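Sultel Help Pages
Home > Questions > Can a machine do my chores yet?

Frequently asked questions about robots, chores and small shops
Last updated Saturday, September 14, 2024

Can I buy a robot that does housework?

You can buy one that does a piece of it, and a lot of our readers are very happy with theirs! Vacuuming is the best-behaved chore of the lot, and mowing a plain, flat lawn comes close behind. Folding shirts, emptying a dishwasher full of odd mugs, picking socks off the stairs... those are still mostly yours, I'm sorry to say. We have seen some lovely demonstrations, but a demonstration in a tidy kitchen and a Tuesday evening in yours are very different animals.

What about my workshop? Surely that's easier?

In some ways, yes. If the same part arrives in the same spot all day long, an arm will move it for you until the cows come home. Where it gets hard is the in-between work, the bits a person does with one hand while thinking about lunch: untangling, threading, hooking a thing over another thing.

Why does everybody bring up chains and cables?

A box keeps its shape when you pick it up, bless it. A chain goes wherever it likes, and every link you move tugs on the next one, so the machine has to keep guessing where the rest has gone. Much of this gets practiced in simulation first, where a gripper can work near a wheel with a chain fastened to its middle and a bad grab doesn't cost anyone a finger or a gearbox.

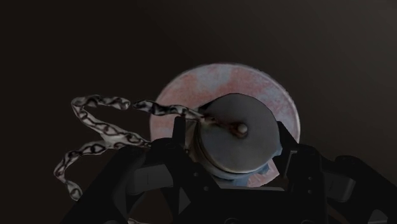
Kourosh Najafi wrote in to say that we are too gloomy on this one. In his experience the trouble is seldom the grabbing, which he thinks is nearly solved, and much more the knowing when to stop pulling. His shop tried an arm on chain hoists for one October and kept it, though only for the sorting, and he would do the same again.

We think that's a very fair point, and we've softened our answer a little since his letter came.

Does practice in simulation carry over to a real bench?

Partly. The team behind the Jusuvley trials told us they ran 3,246 practice attempts on the computer and counted 2,648 of them good. On the real bench they did 300 more and the results were bumpier, mainly on account of friction and a bit of grease. They're still working on it, and we'll add their next numbers when we get them.

Which kits do you suggest for a beginner?

For a small bench arm we usually point people to the Tabrizi starter kit, and to Sillex if you already own a controller and don't mind reading a thick manual with a cup of coffee beside you. Please measure your bench before you order either one.

Will you tell me if my chore is a good fit?

Gladly! Send us a short note through the contact form with what the job is, how often you do it, and whether the parts are stiff or floppy. If you do it fewer than 100 times a week, we'll probably tell you to keep doing it by hand for now.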